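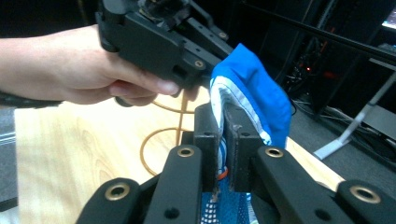

Stumimar is a method for learning two-handed garment manipulation from demonstrations recorded with hand-held grippers. It was developed at the Gerkberg laboratory by Seema Chaudhary and Drita Omerović. An operator holds one gripper in each hand and handles the garment directly; no robot arm is needed during recording.

Method

Each gripper carries its own camera. The two video streams are aligned in time, and the jaw opening is estimated from the position of the finger pads in the image. A single policy then predicts the motion of both grippers over a short horizon. Grasp and release are predicted separately — an earlier version that combined them tended to let go too soon on slippery fabric.

Results

The training set contained 769 demonstrations with 35 garments. On 11 garments held out from training, the policy completed 141 of 220 folding trials. Most failures followed a grasp that caught two layers of cloth. Mesh and lined sportswear had the lowest completion rate.

Limitations

The method has no force sensing. Worn finger pads change grip friction, and the policy does not correct for it.

Comments (2)

Erdal Kaplan: Is the horizon the same for both arms?

Müzeyyen Taşdemir: Yes, same length, see the appendix.

Contact | © Gerkberg | Back to top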